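Help > Guest Services > Linen and Laundry > Common Questions

Updated July, by Éabha Duggan

Linen and laundry FAQ

How often is my bed linen changed?

Sheets and pillowcases are changed once a week in all rooms at Clerport House. Duvet covers are changed every two weeks. If you need a change sooner, leave the green card on your pillow before 10 a.m. and we will get to it the same day.

Can I bring my own bedding?

Yes. Many long-stay residents do. We only ask that blankets and covers have a washable label and that your room number is written on it in laundry pen. We do not wash feather or wool bedding on site, but the front desk can send it out to Heydari Cleaners. They collect twice a week and bill you directly.

What size are the beds?

Rooms on the first and second floors have twin beds. Rooms on the third floor have full beds, except the two corner rooms, which have queens. Twin XL sheets will fit the twin beds but will be loose at the foot. 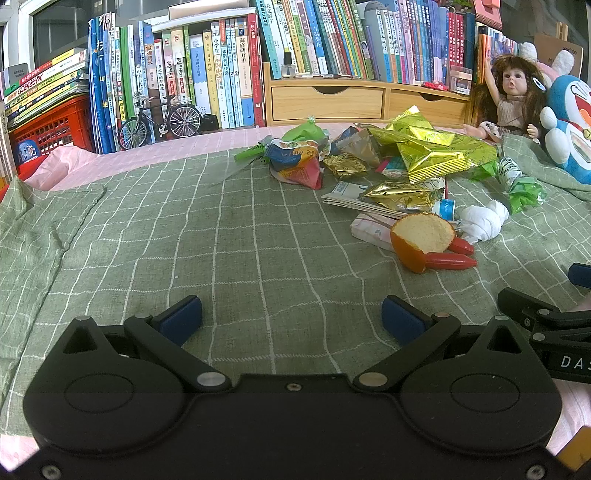
Clerport House – Housekeeping and Linen Team

Where do I wash my own clothes?

The resident laundry room is in the basement, past the bike store. It is open from 7 a.m. to 10 p.m. The last wash should go in by 9 p.m. so the dryer has time to finish.

How do I pay for the machines?

Machines take the Vondar laundry card only. Cards are sold at the front desk and can be topped up there or at the wall unit next to the dryers. The wall unit does not give change. Any balance left on your card is refunded when you check out, so hand it in with your keys.

How much can I put in one load?

The small washers take up to 12 pounds of dry laundry. Please use the large washer for comforters. It spins at 1000 rpm, and heavy covers come out of the small ones still dripping – that adds a lot to the drying time.

What temperature should I use for colored or patterned covers?

Cold or warm is fine for most cotton. Wash striped and checked fabrics separately the first time, especially if there is a dark or strong color next to a pale one. Our own white sheets are washed hot, but we do not recommend that for anything with a pattern.

My cover shrank. Will you replace it?

We replace items damaged in our own wash if you report it within two days and still have the item. We can't replace things damaged in the resident machines. The most common cause of shrinking is the high setting on the dryers. Medium takes about 55 minutes for a normal load and is easier on cotton.

Can I borrow an extra blanket?

Each room can have two extra blankets at no charge. They are kept in the hall closet on each floor. Sign the sheet inside the door with your room number. Extra pillows have to be requested at the desk.

What if I spill something on the mattress?

Tell us right away. Every mattress has a zip-off protector, and we can usually change it within the hour. Please don't use bleach or stain spray on the mattress yourself.

Which detergent do you use?

House linen is washed in Arnero unscented liquid. If you react to it, ask to be put on the sensitive list and your sheets will be washed separately with an extra rinse. It takes one linen change to come into effect.

Someone took my laundry out of the dryer. Where is it?

Finished loads may be moved to the folding table after 15 minutes. Anything still there at closing goes to lost property, where it is kept for a month.

Who do I contact about a missing item?

Ask for Éabha Nic Aodha at the linen desk, extension 2000, between 8 a.m. and 3 p.m. Outside those hours, leave a note at the front desk with your room number and a short description of the item.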